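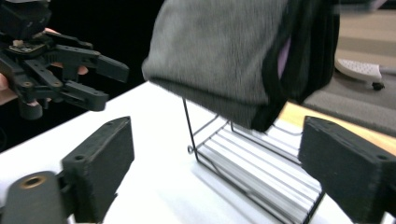

The pouch was item 12 on the Munteanu inventory. Vlasta Kolář entered it as felt, gray, lined, one black strap, and left the column for contents blank.

The house at Killey had to be cleared by November. Grestthorpe, the firm that held the contract, paid by the item and wanted each one described in 20 words or fewer. Vlasta had done 3 rooms. The fourth had a table, a wire rack and whatever the old man had kept near them.

She weighed the pouch in her palm. The scale in the hall gave a figure she did not believe, so she weighed it again and got the same one. An empty pouch of that size should not have weighed what a full kettle weighs.

She put it back and wrote the figure in pencil.
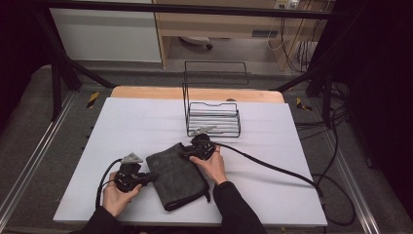

Page last changed: November, 4:20 p.m.

Item 13 was a cloth, dark gray, folded. The fold was thick and one corner had come loose. Vlasta pressed the corner down and it rose again. She did this twice more and then recorded it as it was.

The rack was item 14. Black wire, low tray, tall loop at the back. Munteanu's own ledger listed it under Planeletti, with a price of 2,000 and no currency.

At the bottom of that ledger page he had written one instruction – cloth first, then pouch, then rack. She moved her pencil down the column and began to renumber.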